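空気清浄機の上は「棚」か 共用ラウンジの小物置き場化に自治会が苦言

集合住宅「スカトルム」の共用ラウンジで、空気清浄機の上に物を置く住民が後を絶たない。12月に入って掲示板に貼り出された「清浄機の上は棚ではありません」という張り紙は、三日目の朝には早くも端が折れ、その下にクリーニング店の割引券が重ねて留められていた。

問題の清浄機は、前の管理会社Skostexの時代に入れられた背の高い据え置き型だ。床に置く家電としては堂々たる体格で、天面がちょうど大人の手の届きやすい高さにある。これがいけなかった。鍵、手袋、読みかけの文庫本、差出人不明の土産の菓子。立ち話を始めた人がまず手の中のものを上に置き、話が終わると手ぶらで帰っていく。自治会が先月までの一年間に預かった忘れ物は170点を超え、その多くがラウンジで見つかったものだという。
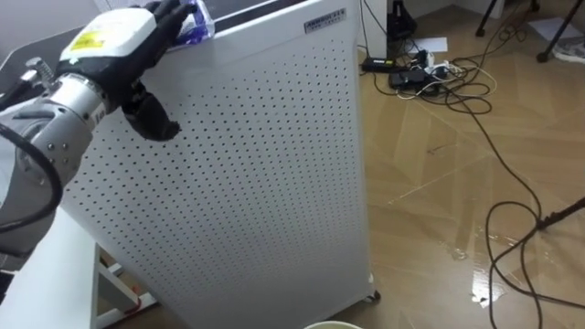 自治会で備品係を務めるマルティン・アブレウさんは、この状況を「堆積」と呼ぶ。大きなものは誰かが気にして片づけるが、小さなものは景色になる、というのが二年間観察を続けた本人の見解だ。なかでも手ごわいのが小さな包みの類いで、青みがかった半透明のビニールにくるまれたものが天面の角に載っていても、通りかかった人の大半は「誰かが後で取りに来るのだろう」と考える。その誰かも同じことを考えているらしく、引き取り手はなかなか現れない。アブレウさんは見つけるたびに回収箱へ移しているが、翌週にはよく似た包みがまた角に載っているそうだ。

天面の占拠は見た目だけの話でもない。吹き出し口の近くに物を置けば、風の通りが悪くなる。以前、厚手のマフラーが一晩かけられていた時には、朝いちばんに来た住民が「うなっている」と管理室に電話を入れた。マフラーは無事に持ち主の首へ戻ったが、当人は「暖かい場所に置いたつもりだった」と話し、清浄機を暖房器具だと思っていたことも併せて判明した。

自治会は対策を三つ検討した。一つ目は張り紙で、これはすでに述べた通りの結果に終わった。二つ目は天面に傾いた板を載せ、置いたものが滑り落ちるようにする案だったが、「清浄機の上に物を載せないために、清浄機の上に物を載せるのか」という質問が出て会議が止まった。三つ目が清浄機の移動である。底にはキャスターが付いており、動かすこと自体は難しくない。ただし動かした先でも天面は天面のままだ、という指摘があり、こちらも継続審議となった。
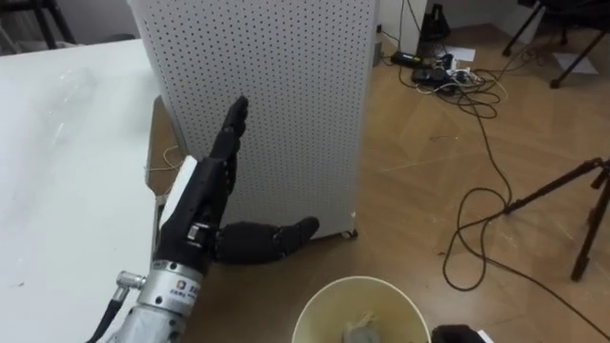
結局、今月の会合で決まったのは、入り口の脇に小物用の籠を一つ置くことだった。選ばれたのは雑貨店セサヴァルの籠で、価格は3178円。予算は3000円だったため、超過した178円をどの費目に入れるかで話し合いは30分延びた。最終的には「清掃費」に落ち着いている。籠の中身は毎月末に確認し、名前のないものは管理室に移す。

ラウンジの利用者からは、清浄機そのものへの同情も聞かれる。毎朝ここで新聞を読むという男性は「正面にびっしり並んだあの小さな穴、ほこりが目立つから時々拭いてやっている。上に載せる人はいても、前を拭く人は見たことがない」と話す。男性自身の老眼鏡も、秋に一度、天面で見つかっている。

床のほうにも宿題が残っている。ラウンジの床は斜めに組んだ模様で、つやがあるぶん、水気があるとよく光る。冬場は雪や雨を連れて入ってくる靴も多く、自治会は清浄機のまわりに水気を見つけたらその場で拭くよう、あわせて呼びかけている。モップは廊下の物入れにある。前回の点検では、モップの柄に誰かの帽子がかかっていた。

備品係の仕事はさらに増えそうだ。アブレウさんによると、二階の小ホールに置かれた旧式のストーブ「アムンセン」の上にも、最近になって鉢植えが一つ現れた。火は入れていない飾りのストーブなので危険はないが、鉢には水がきちんとやられており、世話をしている人物はまだ特定できていない。自治会は次の会合で取り扱いを協議する。

小物籠はすでに設置済み。初日に入っていたのは、籠の値札と、それを切ったとみられるはさみだった。はさみの持ち主は管理室まで。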